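August, 7:10 am – sourdough notebook, starter trials

Gunawan jar doubled overnight! Best rise so far, and it smells like green apples instead of nail polish, so the switch to the coarser rye was worth it. Vikholm jar is still sluggish (barely a finger above the band) but the bubbles are smaller and more even than before. I'm keeping both going.

Flour today was Bodska whole rye, bag 801, sifted once. Intan Harahap thinks the sifting is what slows Vikholm down and she may well be right – try it unsifted next and change nothing else, please, whoever feeds it.

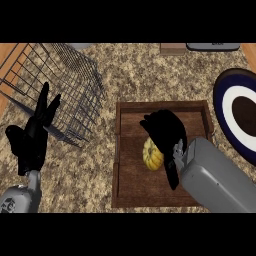
Mixed the first dough at 9:30. Held back 2 spoons of water, then gave in and added them after the rest because it was so stiff. Lovely stretch after that, could nearly read through it. Left it on the counter by the Vitport thermometer, which I still don't trust: it read 10 degrees lower than the kitchen one until I moved it off the windowsill.

Bulk took roughly five hours. Shaped one round, one long. The long one goes in the fridge until tomorrow, the round one gets baked tonight, and I can't wait to cut it.

To do: new rubber bands, more rye, ask Intan for her notes on the barley batch. Label the lids as well as the jars!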